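Speaker Notes: Furniture Finishes in the Gradari Reading Rooms
Losotness Library Service, 18 October 2024

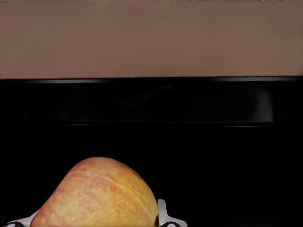 Good morning. The Gradari building receives around 1,000 visits a week, and its finishes must be chosen with cleaning in mind. Matte surfaces cut glare for readers. Gloss behaves differently: on the slide, the black band carries a thin bright line along its upper edge. Mowat branch reported 14 complaints about glare in April.

Pause for questions on Mowat.

The Cuvmont rooms will be refitted next, with 35 seats in 2 phases. Samples are at the back table. Please return them before lunch.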